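Best way to sort bits and pieces in a shallow metal tray?

Posted in Home and Tidying, April 10, 2025

Braulio Valdovinos
Hi everyone! I've finally started on my bedroom clutter and I'm having a ball with it, so please indulge me. I picked up a shallow gold-coloured tray at the Clurneck op shop for 2 dollars and it has become the catch-all for everything that used to live on the bedside table, the windowsill and (shamefully) the floor on my side.

I love the look of it. The sloped sides mean you can slide things in with one hand, and it throws a lovely warm glow when the lamp's on. The trouble is that whatever goes in ends up in the middle in one big muddle. I've been tipping the small stuff in, carrying the tray over to the bed and sorting it there on top of my stripy sheet. 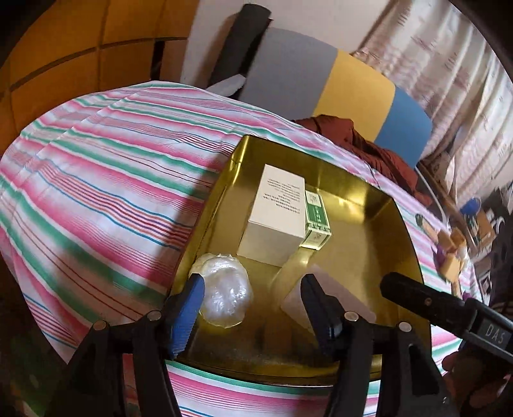

Toshio Kudo
Oh, I'm so glad someone else sorts on the bed! Best spot in the house, you can sit cross-legged and really get into it. Two things that made a massive difference for me with a tray like yours.

First, get rid of soft packaging before anything else. Plastic bags are the worst, they puff up and take over the whole tray even when there's hardly anything in them. Open every one, check inside, flatten it and put it in the soft plastics pile. Do the same with little cardboard boxes unless you need the instructions. If you do want to keep a box, lay it down along one side so it doesn't topple onto everything.

Second, make zones out of small dishes. I use the lids from old Jara jam jars, which cost me nothing and fit beautifully on a flat bottom. One for coins, one for hair ties, one for the mystery screws. Anything soapy or rubbery gets its own lid, as I once left an eraser against a lacquered tray all through June and it stuck fast and took a patch of the finish with it. Still annoyed about that!

For polishing, try a soft dry cloth first. If it's solid brass you can go further with a proper brass cleaner, but if it's only brass-coloured you'll rub the colour straight off. A fridge magnet is a decent test. If it sticks, there's steel underneath, so leave the polish alone.

drawerdiva_800
Just chuck a tea towel under it and buy a second tray. I have three now.

Marnie from Dinness
Love this thread! I'd add felt dots under the tray if it's going back on a timber bedside table, mine left a ring you can still see. The hardware place in Dimau sells them by the sheet and one sheet does every tray and vase you own.

Also, and I say this as someone who has relapsed many times, give the tray a rule. Ours gets emptied whenever the sheets get changed. You're stripping the bed anyway, so you do the sort first, then off come the sheets with all the crumbs and fluff and you've got a fresh bed and a shiny tray in one go. So satisfying!

Braulio Valdovinos
You legends. Off to raid the cupboard for jar lids right now, and I'll try the magnet tonight. Marnie, I'm pinching the sheet-change rule too. Next up is the bottom drawer, wish me luck!

291 people found this helpful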